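Feb 17, 2022

Denim day. Worked on the jeans side of the folding and mending trial and left the knits for next week. Table has the checkered plastic cloth on it again. I'd rather have the gray felt, but the felt is still at the Garkolska store with the rest of the July boxes and I didn't want to lose a morning going over there.

Stock in hand: 97 pieces on the sheet, all pants, mostly jeans. The sheet doesn't say which ones came through the Sekamard lot and which were bought loose, so I've put a pencil S next to the ones with the Sekamard swing tag still on. The rest I'm treating as unknown. If anyone has the delivery note, clip it inside the back cover of this book.

**Smoothing before folding**

Tried three ways of getting a pair flat from a heap.

First way, waistband first. Find the waistband, pull it square to the table edge, then chase the legs out. Works on stiff denim. On the softer pairs the seat bunches under the pockets and has to be lifted and laid down again.

Second way, hems first. Hold both hems, one shake, lay down, walk the waistband out. Quickest when the table is clear. Bad on the plastic cloth, which grips the denim more than I expected and leaves a ridge across the knees.

Third way, pockets first. Put one hand flat on each back pocket, push outward, then do the waist and the legs. Slower to start with, but the pockets are the thickest part of the back and once they lie flat the rest tends to follow. I got the fewest ridges this way and will use it for the remainder of the batch.

Note for the write-up: a ridge near the pocket isn't always slack cloth. Sometimes it's the pocket bag on the front side folded over on itself. Pressing harder on top makes it worse. Reach in and straighten the bag.

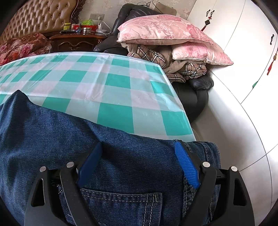 Went on to stitching after that. The inspection card from last year has one line for pockets, which isn't enough. I want separate boxes for the top hem, the side stitching and the corner reinforcement. These go wrong in different ways:

- Top hem: two rows on most pairs. Look for the rows drifting together at one end, and for skipped stitches where the hem turns under.
- Sides: usually sound. When they fail it's a broken thread on the outer row and you can feel the loose end with a fingernail.
- Corner reinforcement: the dense little bar. If the thread has worn through, the cloth beside it will be next. Mark it even if the pocket still holds.

Thread color on the repair card should be written as what it looks like in daylight. We have "gold," "tan," "yellow" and "mustard" in the old entries and I think at least two of those are the same spool. I've hung a strip of the spools we keep on the hook by the window, with numbers. Use the numbers.

Overlocked edges: leave them alone unless the fray has reached the seam line. A few loose ends are normal on worn denim. Last round we trimmed them all to be neat, and some of the trimmed ones frayed further in the wash than the untouched ones. Trim only what catches on things.

**Folding**

Settled on this for the denim:

1. Lay flat, back pockets up.
2. Fold one leg over the other, pockets outward.
3. Tuck the point of the crotch seam in so the long edge is straight.
4. Hem up to just short of the waistband.
5. Fold in half again, or in thirds for the tall bin.

Step 3 gets skipped when people are in a hurry and it shows in the stack. The point sticks out, the pile leans, and by the time it's ten high it has to be done over.

Puckered seams are a nuisance at step 2. The outer seam on a lot of these has roped from washing and it won't lie along the edge. Pulling it straight helps for a minute, then it creeps back. A quick press with the small iron would fix it, but pressing isn't part of the method, so I left them as they were and noted "roped" on the card.

Got through 50 pairs by four o'clock, counting the practice ones. Of these, 18 need some work at the pockets, nearly all of it corner bars. They're in the Nanis crate under the window with the cards pinned to the waistbands. Please don't move the cards to the hems. They get folded inside and then we have to open everything up again.

**Bins**

The Pai bins are a bit too narrow for jeans folded in half. They fit in thirds, standing on the folded edge, and you can then read the waist tag from above. Weighed a full one on the floor scale and didn't like it, too heavy for the top shelf. Denim goes on the bottom two shelves from now on. I've moved the tablecloths and the aprons up to make space.

Shelf label 307 is now denim, finished. It used to be odds and ends, which have gone in the closet by the sink until someone sorts them.

**Fading**

Started a column for fading and gave it up after a dozen pairs. The light patches run along every fold and crease and I couldn't decide where one started. If we want this at all it should be a yes or no for the knees and a yes or no for the seat. Overhead lamp makes everything look paler than it is, so do it by the window or skip it.

**To do**

- Finish the rest of the pants on the sheet, pockets first.
- Retype the inspection card with the three pocket lines. Leave more room for the thread number.
- Ask Garkolska if the felt can come back on the next run. Also the second box of pins.
- Wipe down the plastic cloth. There's blue coming off on it from one of the darker pairs.
- Wash that pair alone before it goes in with anything light.
- Order needles, denim size. Two left in the tin, one of them bent.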